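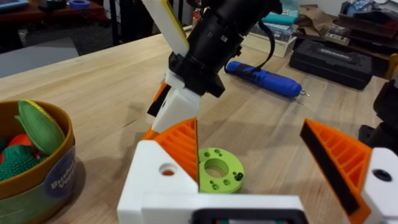
손목 카메라에서 본 작업대. 앞은 연두색 원판과 주황색 손가락, 뒤는 맞은편 팔.

Tandero 과제관리팀께, Kuter 과제 2차 경과 보고
2019년 4월 25일, Situm 양팔조작팀에서

안녕하세요. 지난번 보고서가 표만 잔뜩이라 읽기 힘들었다는 말씀을 듣고, 이번에는 제가 옆에서 말로 풀어 드린다고 생각하고 썼습니다. 표와 로그는 첨부로 따로 보내 드렸으니 숫자가 궁금하신 분은 그쪽을 보시면 되고, 여기서는 그동안 뭘 했고 뭐가 됐고 뭐가 아직 안 되는지를 순서 없이, 생각나는 대로 적겠습니다(정말로 순서가 좀 없습니다, 미리 양해를!).

제일 반가운 소식부터요. Barta가 원판 과제에서 돌아갑니다! 한쪽 팔이 원판의 가장자리를 잡고, 다른 팔이 맞은편에서 들어와 같이 자세를 맞추는 동작까지를 한 번의 시험으로 쳤는데, 21번을 돌려서 4번 실패했습니다. 같은 시연 데이터로 학습한 기존 방식은 절반도 성공하지 못했거든요. 시험 순서는 두 방식을 섞어서 돌렸고, 원판을 처음 놓는 위치도 미리 적어 둔 목록대로 했으니 어느 한쪽에 유리하게 나온 결과는 아니라고 생각합니다. 물론 21번은 많은 횟수가 아니에요. 이 숫자를 발표 자료 첫 장에 크게 박아 넣는 건 조금만 참아 주셨으면 합니다.

Barta가 뭐였는지 가물가물하실 분들을 위해 다시 말씀드리면, 사람이 두 팔을 조종해서 보여 준 시연을 통째로 흉내 내게 하는 대신, 접촉이 바뀌는 순간마다 잘라서 배우게 하는 방식입니다. 손가락이 부품에 닿는 순간, 다른 팔이 넘겨받는 순간, 한쪽이 놓는 순간, 이런 데서 자릅니다. 그리고 잘린 조각마다 '다음 접촉이 어디서 일어나야 하는가'를 목표로 붙여 줍니다. 제안서에는 이걸 무척 어렵게 써 놨는데, 지금 다시 보니 저도 한 번에 못 읽겠더라고요. 다음 제안서는 쉽게 쓰겠습니다.

자르는 건 자동으로 합니다. 처음에는 그리퍼 전류값만 봤어요. 손가락이 뭔가를 물면 전류가 올라가니까 그걸로 충분할 줄 알았는데, 저희 손가락은 휘는 구조라서 닿고 나서도 한참 뒤에야 전류가 움직입니다. 시연 영상에서는 분명히 닿아 있는데 로그에는 아무 일도 없는 구간이 생기는 거죠. 이 구간이 엉뚱한 조각에 붙어 버리면 로봇은 '닿은 다음에 조금 더 밀기'를 '다가가기'의 일부로 배웁니다. 그 결과가 어땠냐면, 원판을 잡으러 가서 원판을 밀고 갔습니다. 그것도 아주 자신 있게요. 한동안은 제어기 이득이 문제인 줄 알고 그쪽만 만졌고, 거기서 시간을 꽤 날렸습니다.

지금은 손목 카메라 영상에서 손가락이 휘기 시작하는 시점을 찾아 전류값과 같이 씁니다. 주황색 손가락에 비스듬한 살이 줄줄이 들어가 있어서 조금만 눌려도 무늬가 변하는데, 이게 생각보다 훨씬 좋은 신호였어요. 촉각 센서를 사려고 잡아 둔 예산을 일단 안 써도 되게 됐습니다(이 부분은 뒤에서 다시 말씀드릴게요).
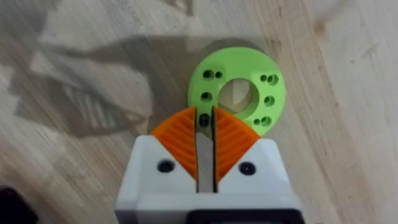
읽는 시간 4분

원판 얘기를 좀 더 하겠습니다. 가운데에 큰 구멍이 있고 둘레에 작은 구멍들이 있는 고리 모양 부품인데, 저희가 이걸 고른 이유는 잡는 위치에 따라 그다음 일이 완전히 달라지기 때문입니다. 가장자리를 잡으면 두 번째 팔이 들어올 공간이 남습니다. 너무 안쪽을 물면 손가락이 큰 구멍 쪽으로 밀려 들어가고, 들어 올리는 순간 원판이 기울어요. 사람은 별생각 없이 피해 가는 일인데, 로봇한테는 그 '별생각 없이'가 전부 데이터로 있어야 합니다.

시연은 모두 183개를 썼습니다. 모은 건 더 있지만 접촉 시점이 애매한 것, 조종하던 사람이 중간에 마음을 바꿔서 되돌아간 것은 뺐습니다. 빼는 기준을 정하는 데 의견이 갈렸습니다. 되돌아가는 동작도 배울 가치가 있다는 쪽과, 지금 단계에서는 헷갈리게만 한다는 쪽이 있었고, 저는 처음에 앞쪽이었다가 학습 결과를 보고 뒤쪽으로 넘어갔습니다. 되돌아가는 시연이 섞이면 로봇이 원판 앞에서 손을 벌렸다 오므렸다 하면서 망설이더라고요. 보고 있으면 좀 안쓰럽습니다. 그래도 버리지는 않았고, 나중에 실패 복구를 배울 때 쓰려고 따로 모아 뒀습니다.

그림자도 골칫거리였습니다. 팔이 부품 위로 넘어오면 상판에 크고 흐릿한 그림자가 지는데, 초기 모델은 그림자 경계를 부품 경계처럼 취급할 때가 있었어요. 조명을 바꾸면 쉽게 해결되겠지만, 그러면 조명을 못 바꾸는 현장에서는 또 안 되는 거잖아요. 그래서 조명은 그대로 두고 학습할 때 밝기와 그림자를 인위적으로 흔들어 줬습니다. 효과가 있었습니다. 다만 얼마나 있었는지는 따로 떼어서 재지 못했습니다. 같은 시기에 접촉 시점 검출도 바꿨기 때문에 둘이 섞여 있어요. 제 실수이고, 다음 보고 전에 하나씩 빼 보는 비교를 하겠습니다.

작업대를 깨끗이 치우지 않는 것도 같은 맥락입니다. 상판 위에 파란 공구나 장난감 채소가 담긴 그릇 같은 것들을 그냥 두고 시연을 모읍니다. 배경이 휑한 데서만 학습한 모델은 물건 하나만 옆에 놔도 무너지는 걸 예전 과제에서 지겹게 봤거든요. 지난번 방문 때 책상이 왜 이러냐고 물으셨던 분께 드리는 늦은 답변이기도 합니다.

실패한 4번은 하나하나 들여다봤습니다. 대부분은 잡는 것까지는 괜찮은데 두 번째 팔이 들어오는 각도가 나빠서 생긴 실패였습니다. 손가락 끝이 원판 옆면을 제대로 받치지 못하고 윗면을 스치면서 올라타는 식이에요. 이렇게 되면 첫 번째 팔이 아무리 잘 잡고 있어도 원판이 돌아갑니다. 나머지 하나는 원인이 확실하지 않습니다. 로그에는 두 팔의 시각 정보가 잠깐 어긋난 흔적이 있는데, 그게 원인인지 그냥 우연히 같이 있었던 건지 아직 모르겠습니다. 재현해 보려고 했지만 안 됐고요. 이런 게 제일 찜찜합니다.

두 번째 팔이 들어오는 각도 문제는 데이터를 보면 이해가 갑니다. 시연하는 사람은 늘 편한 쪽에서만 들어와요. 조종 장치를 쥔 손목이 꺾이는 방향이 정해져 있으니까요. 그래서 로봇이 본 적 있는 각도가 한쪽에 몰려 있고, 원판이 조금만 돌아가 있어도 모르는 상황이 됩니다. 시연자에게 '이번에는 불편한 쪽에서 들어오세요'라고 부탁하는 방법이 있긴 한데, 해 보니까 동작이 부자연스럽고 느려서 그대로 쓰기가 어려웠습니다. 지금은 원판의 처음 자세를 돌려 놓고 시작해서, 편하게 움직여도 상대적인 각도가 다양해지도록 바꾸는 중입니다.

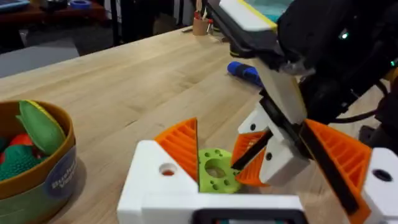

고정 카메라 없이 손목 카메라만으로도 돌릴 수 있나요?

실행할 때는 손목 카메라 영상만 모델에 넣고 있습니다. 고정 카메라는 시연을 검수하고 실패 원인을 찾을 때 쓰며, 판단에는 들어가지 않습니다.

이건 나중에 설치 비용과 바로 연결되는 부분이라 좀 길게 적을게요. 고정 카메라를 쓰면 작업대와 카메라 사이의 위치 관계를 맞춰야 하고, 누가 삼각대라도 툭 치면 처음부터 다시 맞춰야 합니다. 손목 카메라는 그리퍼에 붙어 있으니 그 걱정이 훨씬 덜합니다. 대신 자기 손가락이 화면의 상당 부분을 차지하고, 정작 중요한 순간에는 부품이 손가락이나 하우징에 가려요. 그래서 Barta는 두 팔의 손목 영상을 같이 봅니다. 한쪽에서 가려진 부분이 맞은편에서는 보일 때가 많고, 그걸 믿고 설계한 구조입니다.

물론 둘 다 안 보이는 순간도 있습니다. 두 그리퍼가 부품 하나를 놓고 바짝 붙으면 그렇게 돼요. 그럴 때는 마지막으로 잘 보였던 때의 추정을 조금 더 들고 가게 해 놨는데, 얼마나 오래 들고 갈지가 아직 손으로 정한 값입니다. 짧으면 멈칫거리고, 길면 이미 움직인 부품을 옛날 자리에 있다고 믿습니다. 이 값을 상황에 따라 바꾸게 하는 게 다음 분기 일 중에서 제가 제일 해 보고 싶은 일이에요. 솔직한 욕심으로는 이것만 붙잡고 있고 싶습니다만, 과제 일정이 있으니 자제하고 있습니다.

손가락 얘기도 빠뜨리면 안 되겠네요. 휘는 손가락은 부품을 감싸듯이 잡아 주니까 위치가 조금 틀려도 봐주는 맛이 있는데, 반대로 부품을 정확한 자세로 붙들고 있는 데는 약합니다. 안쪽 면에 검은 패드가 있는 쪽은 미끄러짐이 덜합니다. 패드 재질을 바꿔 가며 비교하는 시험은 계획에만 있고 아직 시작 못 했습니다. 출력한 손가락마다 휘는 정도가 다르다는 것도 신경이 쓰여요. 같은 파일로 뽑았는데 손으로 눌러 보면 느낌이 다릅니다. 손가락을 교체했을 때 접촉 시점 검출이 그대로 맞는지 확인해야 하고, 안 맞으면 교체할 때마다 짧게 보정하는 절차를 넣을 생각입니다.

예산은 이렇습니다. 촉각 센서 구입비를 아직 집행하지 않았습니다. 아까 말씀드린 대로 손가락 무늬 변화로 상당 부분을 대신하고 있기 때문인데, 그렇다고 센서가 영영 필요 없다고 단정하기는 이릅니다. 작은 나사처럼 닿아도 손가락이 별로 휘지 않는 부품에서는 이 방법이 안 통할 거예요. 그래서 반납 대신 다음 분기로 이월하는 쪽을 요청드리고 싶습니다. 서식은 첨부에 넣었습니다. 혹시 이월이 어려우면 미리 알려 주세요, 그러면 저가형이라도 먼저 사서 비교라도 해 두겠습니다.
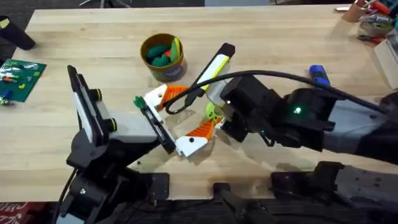
일정 쪽에서 걸리는 건 조립 과제입니다. 제안서에는 이번 분기 안에 원판에서 여러 부품이 연결된 조립체로 넘어간다고 썼는데, 지금 상태는 '시연은 모으기 시작했고 학습은 아직'입니다. 연결 부위가 움직이는 물건은 한쪽 팔이 잡은 곳과 다른 팔이 잡은 곳의 관계가 계속 바뀝니다. 원판은 딱딱한 덩어리 하나라서 한쪽 위치를 알면 다른 쪽도 따라 나오는데, 그 편리한 가정이 사라지는 거예요. Barta의 조각 나누기 자체는 그대로 쓸 수 있을 것 같지만, 목표를 붙이는 방식은 손을 봐야 합니다.

케이블도 의외로 발목을 잡습니다. 두 팔이 가까이 마주 보고 일하면 손목 쪽 케이블이 처져서 화면을 가로지르거나, 맞은편 그리퍼에 걸릴 것처럼 보일 때가 있어요. 지금은 시연자가 알아서 피해 주고 있는데, 로봇은 케이블을 피해야 한다는 걸 모릅니다. 길이를 줄이면 팔을 크게 돌릴 때 당기고, 길게 두면 늘어지고. 팔을 따라 붙여 고정하는 방법을 설계 중이고, 이건 연구라고 부르기도 민망한 일이지만 안 하면 연구가 멈추는 종류의 일이라 적어 둡니다.

그래서 일정을 조금 바꾸고 싶습니다. 조립체 과제의 첫 시험 결과를 9월 보고로 미루고, 그 전까지는 원판에서 남은 숙제를 끝내는 게 맞다고 봅니다. 남은 숙제란 요소별 비교 시험, 시작 자세를 돌려 놓은 데이터 보강, 그리고 손가락 교체 시험입니다. 원판도 제대로 설명 못 하는 상태로 더 어려운 물건에 달려들면, 실패했을 때 뭐 때문인지 영영 모를 것 같거든요. 과제 전체 종료일은 건드리지 않습니다.

하나 더요. 지난 검토 때 성공률 말고 작업 시간도 달라고 하셨는데, 이번 첨부에 넣긴 했습니다만 조심해서 봐 주세요. 안전 때문에 팔 속도를 낮춰 놓고 시험했고, 두 팔이 가까워지면 더 느려지게 해 놨습니다. 그러니 지금 시간은 방법의 성능이라기보다 저희가 걸어 둔 속도 제한에 가깝습니다. 제한을 푼 값은 케이블 고정이 끝나야 잴 수 있습니다.

데이터 공개 건은 내부 검토 중입니다. 시연 183개 전부에 접촉 시점 표시를 붙여서 내놓고 싶은데, 표시의 일부는 사람이 확인하지 않은 자동 결과라서 그대로 내기에는 마음에 걸립니다. 검수를 마친 뒤에 공개 범위를 상의드리겠습니다. 관심 있는 분이 먼저 보고 싶다고 하시면 Tandero 안에서 돌려 보시는 건 괜찮습니다.

부탁드릴 것은 예산 이월 승인과 조립체 시험 일정 변경에 대한 의견, 이렇게입니다. 일정 쪽은 답을 빨리 주시면 시연 모으는 순서를 바로 바꿀 수 있어서 큰 도움이 됩니다. 그리고 다음에 오실 때는 직접 조종해 보셔도 됩니다! 편한 쪽에서만 들어가게 된다는 게 무슨 말인지 금방 아실 거예요.

첨부: 시험 기록표, 접촉 시점 검출 로그, 예산 이월 요청서, 변경 일정안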